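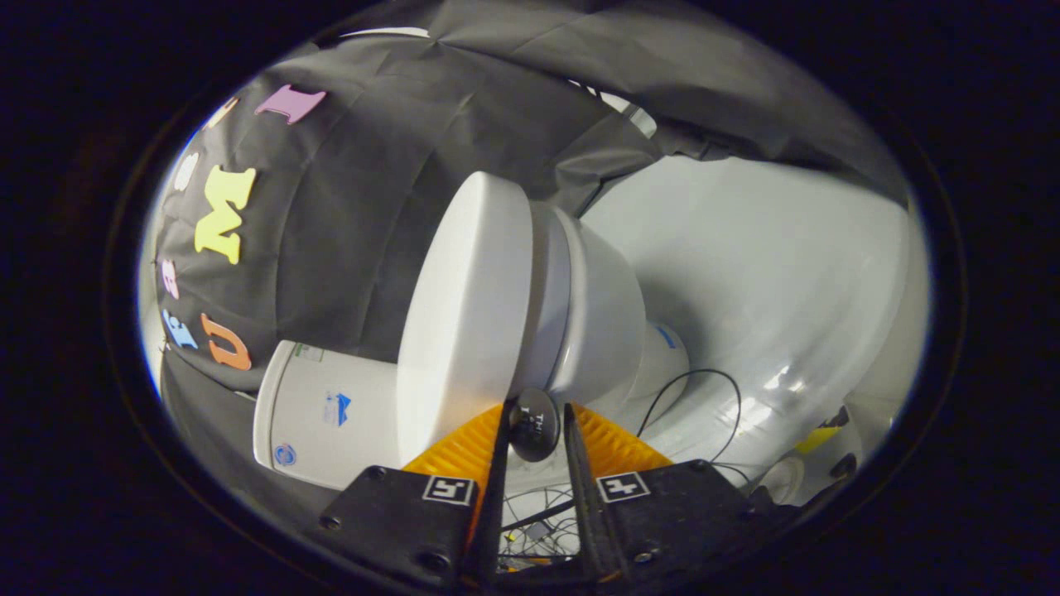 White toilet, rounded lid.

Home | Kitchen | Bathroom | Outdoors | About

How to Fix a Running Toilet Without Calling Anyone

My water bill in January was $334. I live alone with a cat. I stood at the counter reading it over and over, and then I went and listened at the bathroom door, and sure enough – there it was, that little hiss I'd been ignoring since before the holidays.

So I learned to fix a running toilet, and I've since done it in my house, my sister's apartment in Gilstead and twice for the neighbors (word gets around!). It's one of the friendliest repairs going. The water in the tank is clean, the parts are cheap, and you can do most of it with your hands. This page covers the ordinary two-piece toilet with a tank, a lever and a rubber flapper. If you've got a button on top instead of a lever, the finding-the-leak part will still help you, but the parts inside look different.

What you'll want nearby

An old towel and a sponge. Food coloring, any color but yellow. A pair of scissors, and adjustable pliers if you end up swapping the fill valve. A small bucket. Your phone, for taking a picture of the inside of the tank before you touch it. I skipped that the first time and spent half an evening trying to remember which side the little hose went on.

Finding out where the water is going

Take the tank lid off and lay it flat on the towel, on the floor, somewhere you won't kick it. Those lids are heavy and they crack, and a replacement that matches is a pain to track down.

Look inside. In the middle or off to one side there's an open upright pipe, called the overflow tube. Water should sit an inch or so below the top of it. If water is trickling over the rim and down that pipe, your water level is too high or your fill valve isn't shutting off. Skip down to the float section.

If the level looks fine, put six or seven drops of food coloring in the tank and walk away for half an hour. No flushing! Then check the bowl. Colored water in the bowl means it's sneaking past the flapper, the rubber disk at the bottom of the tank. That was my problem, and it's the most common one by a mile. A slow flapper leak can be completely silent between refills, by the way. What you hear is the tank topping itself up every so often, which my friend Zamfira was convinced was her pipes "settling." A toilet like that can lose up to 100 gallons a day and never leave a drop on the floor.

If the bowl stays clear and the level's good, but you still hear hissing, it's most likely the fill valve.

Check the chain first

Before you buy anything, look at the chain running from the flush lever to the flapper. If it's too short it holds the flapper open a hair. If it's too long, the extra can slip under the flapper and wedge there. You want about half an inch of slack when the flapper is closed. Move the clip up or down a link or two, flush, and watch. If there's a long tail hanging past the clip, snip it off, but leave yourself a few spare links.

My sister's toilet was only this. The whole job took less time than finding parking at her building.

Replacing the flapper

1. Turn off the water. The valve is usually low on the wall behind the toilet. Clockwise, by hand, and go easy on it if it hasn't been turned in years. If it won't budge, don't put a wrench on it and heave – shut off the water to the house instead and deal with the valve another day.

2. Flush and hold the lever down until the tank is mostly empty. Sponge out the rest if you like. I usually leave the last inch.

3. Unclip the chain from the lever arm, then slide the flapper's ears off the two pegs on the overflow tube. Some older ones have a ring that slips over the tube, and those just pull up and off (you may have to unhook the small refill hose to get it past).

4. Run a finger around the rim of the opening the flapper was sitting on. It should feel smooth. If it's crusty, rub it with a kitchen sponge, the scrubby side, until the grit is gone. Don't use sandpaper on a plastic one.

5. Take the old flapper to the store with you. There are two main sizes, two inch and three inch, and eyeballing it in the aisle doesn't work. I know this because I own a spare three-inch flapper I will never need. Wrap the old one in a bag, as the black rubber comes off on everything it touches.

6. Hook the new one onto the pegs, clip the chain with that half inch of slack, and turn the water back on. Let it fill, flush three or four times, and repeat the food coloring test.

A flapper runs a few dollars. I got mine at the Flumville hardware store, where Grigore behind the counter talked me out of the fancy adjustable kind. He said to get the plain rubber one and come back in five years. If you use those drop-in cleaning tablets in the tank, you may be back a lot sooner. They chew up rubber, and I've quit using them.

Adjusting the float

If your water is spilling into the overflow tube, the float needs to sit lower. There are two common kinds.

A ball on a metal arm: look for a screw where the arm meets the valve and turn it a little at a time, checking the level after each flush. If there's no screw you can gently bend the arm down. Also give the ball a shake. If it sloshes, it's got water in it and needs replacing.

A cup that slides up and down the valve: there's either a long plastic screw beside it or a clip you pinch. Turn or slide until the cup sits lower. Half a turn makes more difference than you'd think, so flush and look before you turn again.

Aim for the water line marked inside the tank if you have one. Too low isn't good either, and you'll notice it in a weak flush.

When it's the fill valve

Lift the float by hand as high as it goes. If the water keeps running, the valve is worn out or has grit in it. You can sometimes clear the grit by taking off the cap and flushing the valve out, and the instructions for that vary by model. I tried it once, got sprayed in the face, and bought a new valve.

Changing one goes like this. Water off, tank flushed and sponged as dry as you can get it. Bucket underneath. Unscrew the supply line from the bottom of the tank, then the big plastic nut right above it, and lift the old valve out. Set the new one to the height on its package, drop it in with its rubber washer on the inside of the tank, and tighten the nut by hand plus a quarter turn. Please don't crank on it. Porcelain loses that fight. Reconnect the supply line, clip the little refill hose to the overflow tube so it points down into it, and turn the water on slowly while you feel around underneath for drips.

Put a dry paper towel on the floor under the connection and leave it overnight. If it's still dry in the morning, you're done.

When to stop and call somebody

Water on the floor around the base, a crack anywhere in the tank or bowl, or a shutoff valve that drips after you've touched it. I'd also call if the toilet rocks when you sit on it. That's a different repair, and I haven't worked up the nerve for it yet. Bláthnaid Mulligan wrote in to say she did hers on a Sunday with a borrowed wax ring and a lot of swearing, so maybe this spring.

My next bill was $50, and the cat no longer sits staring at the tank.

Questions or corrections? Use the contact form. © Narnura Home Notes. All rights reserved. Back to top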